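Notebook, sorting corner
March, started 9:40

Continued with the wire leftovers today. Kartini Sumampouw wants the shelf by the door free before the Stindlow delivery comes, so all small things on it must go into baskets or go out.

First I weighed everything together, as Hakim asked: 2095 g with the box. After I removed the old plugs and the broken clamps it was 1308 g. The box itself I did not weigh, I forgot, and now it is already flat and in the paper bin. Hakim, please do not use these numbers for anything serious.

The rule we agreed last month with Souad El-Sayed is still good: single color wire goes on the hooks, two-color wire goes in a basket by itself, pieces shorter than a hand go to scrap. I had 3 pieces where I was not sure and I put them on the hooks with a paper tag. Fikri Subramaniam can decide, he knows better which ones come from the Simanjuntak lamp job.

I tried to wind the green and yellow wire in a neat coil with tape. It opened again two times. The tape is old and does not hold on this insulation - maybe we have better tape in the Hovivia drawer, but the drawer was locked. In the end I did not coil it, only laid it in the white basket with the round holes.

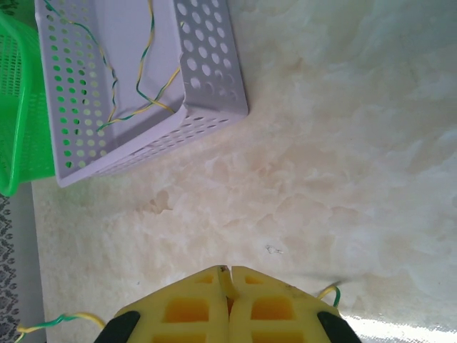

The label for this basket is still missing. I wrote one by hand, "GROUND, 2 COLORS", but the marker does not dry on plastic and Arash touched it with his sleeve. A tag with string through one of the holes will be better. Same for the green basket, which still has no agreed use. My suggestion is plugs and adapters, if they fit.

12:15 - break. After the break I swept by the door and moved two hooks lower, because Souad cannot reach them well.

To do:
ask for the key of the drawer
string for tags
new box for the broken clamps, the bag has a hole
Fikri to look at the tagged pieces
order 1000 mm rail for the hooks, check first if Tunance still has the old type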